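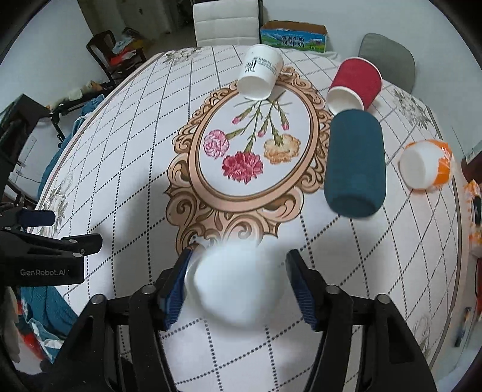

A white cup, upside down, on its way somewhere. The carnations stay put.

The Clodia came with a trial period and a booklet, and the booklet said to start with cups.

Meenakshi Arumugam read this twice. She had been reviewing household products for Dirport long enough to know that whatever a booklet tells you to start with is the thing it can do. The bread maker had wanted her to start with the plain white loaf. She had never met anyone who got to the rye.

"Cups it is," she said, and put some on the tablecloth.

Her uncle, Ravindran Krishnan, pulled his chair in. He had come for lunch and had stayed for the fingers. There were two of them, with blue pads, and you held the whole business in your fist and squeezed.

"How much?" he said.

"Six a month. Or 344 to own it."

"To pick up a cup."

"To teach it to pick up a cup. You do the picking up. Then later the arm comes and does it like you did."

"And the arm is how much?"

She turned to the back of the booklet. "Almost 2,000."

He thought about this. In his working life he had sold ceiling fans, and he respected a price that waited until page eleven.

She squeezed. The fingers closed on a white cup and she swung it over the carnations faster than she meant to, because the booklet said to move naturally and she had at once forgotten how.

"You don't do it like that," said her uncle.

"Like what?"

"Like you're stealing it."

She did it again, like someone who owned the cup. The support line was a man called Esko Aaltonen, who watched her uploads from some other time zone and wrote back in very short sentences. Good, he wrote. Then: Slower. Then, after her uncle had taken a turn: Who is this?

"Tell him I'm the customer," said her uncle.

Who is this, Esko wrote again. Very smooth.

By four o'clock she couldn't get the thing away from him. He did the red cup, he did the orange one, he did the white one with his eyes half shut. He asked whether the arm, when it came, would have his manner or hers. She looked it up. The booklet said the Clodia learned from "the household," and left the household to sort it out.

She opened her laptop and typed a headline, then took it out. Dirport liked a score by evening. Behind her he was talking to the fingers in the voice he used to use on shopkeepers in Cusow.

"Ask him," he said, "if they do a rate for two."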